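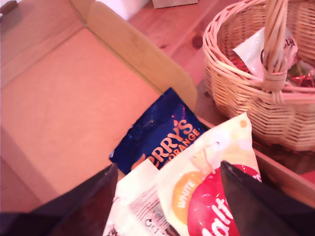 Lornside Equipment List · Issue 5 · Page 87

# Simum two-finger packet cell

Bags of sweets are a pain to pick up! A tin or a carton stays the shape it was when you taught the robot about it, but a crinkly bag folds, slides and catches on the thing next to it. Your Maltesers White between the fingers, with a Terry's Chocolate Orange packet lying right behind it in the box, is exactly the sort of pick I set the Simum up for, and it's the sort I get asked about most when people ring the workshop.

I'm Marit Viklund, I look after the Simum cells at Lornside, and this page is half sales and half what I'd tell you over a cup of tea. Prices are on the back sheet.

## What you get

- the Simum arm on its table clamp
- one pair of broad flat fingers, dark finish, fitted and lined up
- a spare pair, same pattern
- control box, stop button and 5 metres of cable
- hex keys, a feeler gauge and the printed setup card
- a half-day visit from me or Ottar Kristiansen

You supply the table. Please make it a solid one. I've fitted cells to some very wobbly furniture (you know who you are) and spent the whole visit chasing a drift that was coming up through the legs.

The heaviest single item it will take is 700 g. Yes, it'll lift more on a good day. No, I won't set it up that way.

## Setting it up

Clamp the base first, then put your box down where you'd naturally want it and mark the corners with tape. Everything else hangs off that tape. If you're filling baskets or hampers from a box, do the same for the basket, and keep it close by so the arm isn't swinging a bag across half the room.

Watch the handle if it's a basket with a fixed one. The arm has no idea it's there until you tell it, so raise the travel height until the fingers clear the top of the handle with a bag hanging down, and then raise it a bit more. I always forget the bag hanging down. Sigrun Løken in our office has a very nice basket with a very bent handle and she's not letting me forget it either.

Next, the fingers:

1. Power on and send the arm to its rest position.
2. Close the fingers with nothing between them.
3. Slide the thinnest feeler leaf in at the tips. It should drag a little and come out clean.
4. Try the same leaf further down. If it drops straight through, the fingers are toed in. Slacken both screws on one finger, square it up and nip them again.
5. Open, close, check again.

Don't skip the last one. Nipping the screws shifts things more often than you'd think.

### Grip force

Start low. The dial has a soft range and a firm range, and for bagged sweets you want to live in the soft range. Turn it up one notch at a time until a bag stays put when you tug it gently by hand, then leave it alone. If you end up in the firm range the fingers are probably dirty, so clean them before you touch the dial again.

Glossy wrappers and paper packets want different settings. I keep a strip of masking tape on the control box with the numbers scribbled on it, which isn't in the manual but should be.

### Deep boxes

A tall cardboard wall is the thing that'll trip you up. The fingers are wide, so near a side they'll touch the card before they touch the bag, and you get a sort of scraping noise and a dented box. Fold the flaps right back, or cut them off if the box isn't going anywhere, and bring the fingers in side-on to the wall. For anything sitting tight in a corner, tip the box and let it slide to the middle. Quicker than an hour of teaching points, trust me!

## Looking after it

Most of this is wiping.

**Every shift.** Wipe the inside faces of both fingers with a damp lint-free cloth, then a dry one. Sugar dust and cardboard fluff build up together and make a slippery paste. No solvents please.

**Every week.** Feeler gauge again, steps 2 to 5 above. Run your thumb along the finger edges and feel for nicks, and if you find one, swap the pair. A nick will open a bag sooner or later, and then you're sweeping.

**Every 1000 hours.** Take the fingers off, clean the slide they run on, and put a smear of the grease from the kit on each rail. A smear! I opened one up in June that was packed like a wheel bearing, and it had collected enough fluff to knit with. While you're in there, look at the cable where it bends behind the wrist. Shiny patches mean it's rubbing, so move the clip along.

## When it plays up

**It drops bags halfway across.** Dirty fingers, nine times in ten. After that, check whether it's gripping on a seam or a fold, and lower the pick point a touch so there's more bag between the faces.

**It picks up two things at once.** The wrappers are overlapping in the box and a finger is getting down behind the lot. Reduce the opening width so the fingers only just straddle one bag, or spread things out a bit before you start.

**One finger lags.** Grease, or a loose screw on the slow side. If it still lags after you've cleaned the slide, stop using it and send me a short film of it opening and closing.

**It stops dead with an amber light.** It's felt something it didn't expect. Look before you reset. It's usually the box wall.

## Spares and who to ask

Finger pairs, rail grease and cable clips are on the shelf and go out the same day if you catch us in the morning. Liners for the older Idska fingers fit the Simum too, but Dahlgren ones don't, the screw holes are a hair too close together. Please don't drill them out.

Idun Magnusson does the orders and Margit Nygård books the visits. Tell Margit what you're packing and how tall your box is, and bring the real bags out on the day, as I can't set a grip on an empty one.

Page last changed 16 October 2018 (new cable clip, old part number still works).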